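**Ticket 582: Clirngate arm kit, gripper closes off center on markers**

Opened by: Graça Mendes
Product: Clirngate desktop arm with Lustico control software
Status: open, waiting on parts

**Problem**

We are trying the kit before we decide on more of them. The test job is picking up dry-erase markers. The left finger reaches the marker early and pushes it over before the right one gets there. On Wednesday it missed 5 picks in one run. The servo log shows error 214 after most misses, but not all.

**Setup**

Default grip profile, no changes to the speed. Markers go on the gray mat in front of the arm.
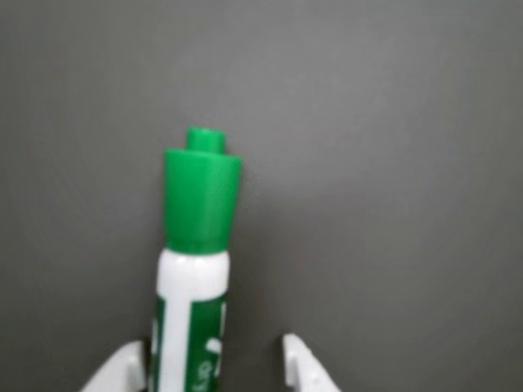 First picture is the gripper view, left finger at the barrel and a gap on the right. Second is the arm over the mat.

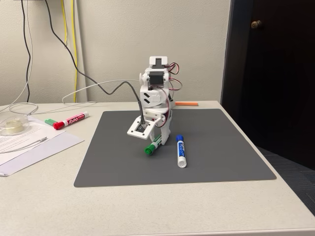

**Tried so far**

1. Restarted the software and ran homing again. No change.
2. Reset the gripper zero from the Lustico menu. Better for about 5 minutes, then the offset came back.
3. Swapped the gripper servo cable for the spare in the box. No change.
4. Lowered the closing speed by half. Fewer markers get knocked away, still off center.

**Reply from Marinho support**

They think the gripper servo horn is one tooth off. They asked us to leave the screws alone until the new horn arrives. Enetti is handling shipping.

**Open questions**

- Does the new horn need a fresh calibration file, or can we keep ours?
- Is 214 a load error? The manual skips it.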